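Flundulik Rectangular Woven Basket
Catalogue number 226
Classroom and Household Storage — Zusska Educational Supplies

The Flundulik basket is a shallow, open container with a braided rim, supplied for shelf and table use in nurseries, schools, reading rooms and homes. It is intended for small, light items that need to be seen and reached from above. 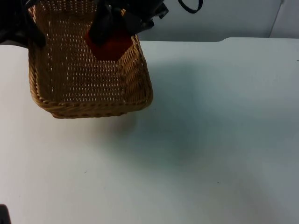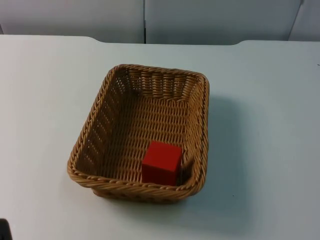
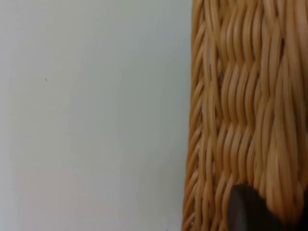
General description

The basket is rectangular, with rounded corners and sides that slope gently outwards from a flat base. A thick, twisted rim runs round the whole of the opening. The walls and base are closely woven, with small gaps between the strands through which light and air may pass. The colour is a warm tan, and some variation in shade between one basket and the next is to be expected.

The single red cube photographed in the basket is not included in the price. Cubes and other sorting pieces are listed separately under Table Activities.

Particulars

Length at rim: 325 mm
Range: Flundulik
Finish: tan
Lid: none
Minimum order: one
Supplied: fully made up, no assembly required

Suitable uses

The basket was added to the range at the request of schools that required an open container for sorting and counting work. The low sides allow a young child seated at a table to see what is inside and to take out a single piece without tipping the basket. It is equally suited to bread rolls, napkins, keys, post, sewing materials and small toys.

Items finer than the weave, such as rice, sand or small beads, should be placed in a bowl or cloth bag first. Where the basket is used for bread or other food, a clean napkin or paper liner should be laid across the base. Liners cut to fit are available in packs of 30.

The basket is not intended for heavy loads. Books, tins and glass jars should be kept in the Grunatia crate, which has a solid base and is described on its own page.

Care and cleaning

Dust the basket regularly with a soft, dry brush, working along the strands. Crumbs may be removed by turning the basket over and tapping the base lightly with the palm of the hand. Marks may be wiped with a damp cloth and a little mild soap, after which the basket should be left to dry in the open air, away from radiators.

Do not soak the basket or place it in a dishwasher. Baskets should be stored upright and should not be stacked beneath other goods.

Loose ends may appear along the rim after long use. These should be trimmed with small scissors and should not be pulled. A basket with a broken or sharp strand must be withdrawn from use by children.

Ordering and delivery

Orders may be placed by schools, public bodies and private customers. Institutions holding an account should quote their account number together with the catalogue number given at the head of this page. Deliveries leave the Paucar depot on working days. Orders of 19 baskets or more are sent on a pallet — please state whether the delivery address has step-free access.

Goods damaged in transit should be reported in writing, with the delivery note, before they are used. Unused baskets may be returned in their original packing.

Enquiries about this product should be addressed to Ulises Sánchez, Furnishings and Storage, Zusska Educational Supplies.

Page last revised: Thu 18 October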